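공용 작업실 정기 점검표 + 잔소리 (1월분)

작성은 제가 했고요, 지난번에 Orvokki Hämäläinen 님이 "체크만 있고 말이 없으니까 뭐가 문제였는지 모르겠다"고 하셔서 이번엔 코멘트를 좀 길게 달았습니다. 길다고 뭐라 하기 없기예요!

표시 방법은 예전 그대로입니다.

- [x] 이상 없음
- [ ] 조치 필요 (코멘트에 담당자 적음)
- [-] 이번엔 못 봄

점검 시작은 오후 2시 조금 넘어서, 끝난 건 거의 다섯 시. 중간에 택배 받느라 한 번 끊겼습니다. 같이 돌아준 사람은 Reto Auer.

## 1. 출입구와 통로

- [x] 출입문이 끝까지 열리고 저절로 닫힌다
- [x] 비상구 표시등 켜짐
- [ ] 통로 폭 800 mm 이상 확보
- [x] 바닥에 미끄러운 곳 없음
- [ ] 문 앞 매트 고정

통로는 줄자로 쟀는데 선반 쪽은 넉넉하고, 문제는 창가 쪽이에요. Wivness에서 온 상자가 그대로 쌓여 있어서 제가 옆으로 게걸음을 쳐야 지나갈 수 있었습니다. 상자 주인은 Spyros Sotiropoulos 님이고, 이번 주 안에 창고로 내리기로 했어요. 안 내려가 있으면 제가 내립니다. 그럼 어디 뒀는지는 저만 알게 되겠죠?

매트는 또 모서리가 말려 올라왔어요. 양면테이프로 붙인 게 이번이 세 번째인데, 이쯤 되면 매트를 바꾸는 게 맞는 것 같습니다. Reto가 발끝으로 한 번 걸렸고요(안 넘어졌습니다).

## 2. 소화기, 구급함

- [x] 소화기 압력 바늘 녹색 구간
- [x] 소화기 앞 물건 없음
- [x] 구급함 잠금 해제 상태
- [ ] 구급함 내용물 보충
- [x] 비상 연락처 종이 부착

소화기 옆에 점검표가 달려 있는데 칸을 다 썼더라고요. 새 종이를 끼워놨습니다. 헌 종이는 파일철 뒤에 있어요.

구급함은 밴드가 거의 바닥났습니다. 큰 것만 남고 손가락에 감는 작은 건 하나도 없어요. 종이에 베이는 사람이 이렇게 많은 줄 몰랐네요. 거즈랑 테이프는 충분하고, 안구 세척액은 유효기간 안에 있습니다. 밴드, 소독 솜, 작은 가위까지 묶어서 주문서에 올려뒀어요. 가위는 대체 누가 가져간 건지… 구급함 가위로 포장 뜯지 말아주세요, 제발요.

## 3. 선반과 보관함

- [x] 무거운 물건은 아래 칸
- [x] 선반 벽 고정 나사 조임 상태
- [x] 보관함 라벨 부착
- [ ] 라벨과 내용물 일치

라벨 붙이는 건 다들 정말 잘하세요. 문제는 내용물이죠. "Nitis 부품"이라고 적힌 통을 열었더니 티백이 나왔습니다. Eftychia Kontogiannis 님이 보고 한참 웃으셨는데, 저도 하나 꺼내 마시긴 했어요. 티백은 휴게실로 옮겼고 통은 비워서 제자리에 뒀습니다.

자산 스티커도 확인했습니다. 129번이 안 보여서 한참 찾았는데 스티커가 떨어져서 옆 통 바닥에 붙어 있더군요. 다시 붙였고 대장에는 메모만 남겼습니다.

## 4. 작업대

- [x] 작업대 흔들림 없음
- [x] 상판 모서리 깨진 곳 없음
- [x] 물건이 가장자리에 걸쳐 있지 않음
- [ ] 눕혀 둔 병류 확인
- [ ] 케이블 정리
- [ ] 작은 통 안 내용물 확인

이번에 제일 오래 본 데가 검은 천으로 둘러싼 작업대예요. 안이 어두워서 대충 보고 지나가기 쉬운 자리라 일부러 천천히 봤습니다. 물건이 뒤쪽으로 한 줄 모여 있고 앞에 하얀 판이 놓인 배치는 저는 마음에 들어요. 손 넣을 때 걸리는 게 적거든요.
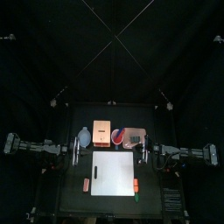
작업대 점검 당시 상태. 뒷줄에 물건, 앞쪽에 흰 판.

왼쪽의 연한 하늘색 병 같은 것부터 얘기할게요. 누워 있죠. 둥근 건 눕혀두면 언젠가 굴러갑니다. 제가 예전에 물병 하나 그렇게 굴려서 서류를 통째로 적셔 먹은 사람이라 이건 그냥 못 넘어가요. 세울 수 있으면 세우고, 안 되면 밑에 뭐라도 받쳐주세요.

빨간색과 흰색이 섞인 컵은 꽂아두는 용도로 괜찮아 보입니다. 다만 컵에 든 길쭉한 것이 비스듬히 올라와 있어서 소매에 걸릴 수 있겠다 싶었어요. 긴 걸 꽂을 땐 조금 더 묵직한 컵이 낫지 않을까요? 휴게실에 손잡이 깨진 머그가 하나 있으니 필요하면 가져다 쓰세요.

그리고 분홍색 반투명 통. 안에 짙은 회색의 작은 네모난 게 들어 있는데, 이게 배터리인지 그냥 블록인지 겉으로는 모르겠더라고요. 배터리면 얘기가 달라집니다. 단자에 테이프를 붙이고 배터리 보관함에 넣는 게 우리 규칙이니까, 아시는 분이 확인하고 제 자리에 쪽지 하나만 남겨주세요. 확인될 때까지 체크는 비워둡니다.

오른쪽 아래에는 어두운 색 케이블이 엉켜 있어요. 벨크로 타이를 서랍 맨 위 칸에 넣어뒀으니 묶어주시면 됩니다. 케이블 타이 말고 벨크로요. 잘라낼 때 전선까지 자르는 사고가 제일 무섭습니다. 움직이는 부분 근처에선 여유 길이를 남기고 묶기, 이건 다들 아시죠.

위쪽에 대각선으로 교차하는 가느다란 것들도 점검 항목에 새로 넣자고 Reto가 제안했어요. 저도 찬성. 다음 달부터 "상부 지지부 및 늘어진 줄"이라는 이름으로 들어갑니다. 모서리 쪽 고정구 조임 상태도 같이 보는 걸로 할게요.

## 5. 전기

- [x] 멀티탭에 멀티탭 연결한 곳 없음
- [x] 차단기함 앞 비어 있음
- [ ] 벽 콘센트 덮개 파손 없음
- [x] 퇴근 시 전원 차단 안내문 부착
- [-] 누전차단기 시험 버튼

멀티탭 문어발이 하나도 없었습니다!! 이거 처음이에요. 정말 박수 쳐드리고 싶습니다. 지난번엔 두 군데나 있었잖아요.

벽 콘센트는 싱크대 옆 덮개에 금이 갔습니다. 쓰는 데 지장은 없어 보여도 물 쓰는 자리라 바로 테이프로 막고 "사용 금지"라고 써 붙였어요. Traneo에 수리 요청을 넣었고 답은 아직입니다. 그때까지 전기포트는 반대쪽 콘센트에서 쓰세요. 줄이 짧다고 연장선 끌어오시면 안 됩니다.

누전차단기는 버튼을 누르면 다들 하던 작업이 꺼지니까 이번엔 못 했어요. 점심시간에 따로 하겠습니다. 공지 먼저 드릴게요.

차단기함 옆 전력량계는 3,893을 가리키고 있었습니다. 지난달 숫자를 제가 안 적어놔서 비교가 안 되네요. 네, 제 탓입니다. 이번엔 적었어요.

## 6. 싱크대, 휴게 공간

- [x] 배수 정상
- [x] 세제와 식품 분리
- [ ] 냉장고 안 유통기한
- [x] 쓰레기통 뚜껑 닫힘

냉장고 얘기는 짧게 하겠습니다. 맨 아래 칸 유리 용기, 이름 없는 것, 내일 버려요. 용기는 씻어서 말려둘게요.

세제는 Elfriede Frei 님이 아래 칸에 따로 모아주셔서 아주 깔끔합니다. 손잡이에 색 테이프까지 감아두셨더라고요. 다른 층에도 알려주고 싶을 정도예요. 수세미는 제가 새것으로 바꿨어요.

## 7. 조명과 환기

- [x] 천장등 모두 켜짐
- [ ] 환풍기 소음
- [x] 창문 잠금장치

환풍기가 켤 때마다 드르륵거립니다. 한 1분 지나면 조용해지긴 하는데 날개에 먼지가 꽤 붙은 것 같아요. Stefanou 쪽 기사님이 오시는 김에 봐달라고 부탁해뒀습니다. 혼자 의자 밟고 올라가서 닦지 마세요. 특히 바퀴 달린 의자는요. 누구라고는 안 하겠지만 제가 봤어요.

## 조치 목록

미결은 13건입니다. 위에서 비워둔 칸이랑 못 본 것 하나, 거기에 돌면서 들은 부탁들까지 합친 숫자예요. 급한 것만 추리면 이렇습니다.

| 항목 | 담당 | 기한 |
|---|---|---|
| 창가 통로 상자 이동 | Spyros | 이번 주 |
| 싱크대 옆 콘센트 덮개 | 나 (Traneo 회신 대기) | 최대한 빨리 |
| 분홍색 통 내용물 확인 | 아시는 분 | 이번 주 |
| 작업대 케이블 묶기 | Reto | 이번 주 |
| 구급함 보충 | 나 | 물건 도착하는 대로 |
| 문 앞 매트 교체 | Eftychia | 다음 점검 전 |
| 누전차단기 시험 | 나, Reto | 점심시간, 공지 후 |

나머지는 휴게실 게시판에 손글씨로 붙여놨습니다. 글씨 못 알아보겠으면 물어보세요. 끝낸 항목은 옆에 이름 첫 글자만 써주시면 되고, 펜은 줄에 묶어뒀으니 가져가지 마시고요.

추가: 다 쓰고 나서 Orvokki 님이 지나가다 읽으시더니 복도 쪽 옷걸이도 봐달라고 하셨어요. 겨울 외투가 몰리니까 벽에서 나사가 조금 빠져나왔네요. 무거운 가방은 당분간 바닥 바구니에 넣어주세요. 다음 점검표에 넣겠습니다.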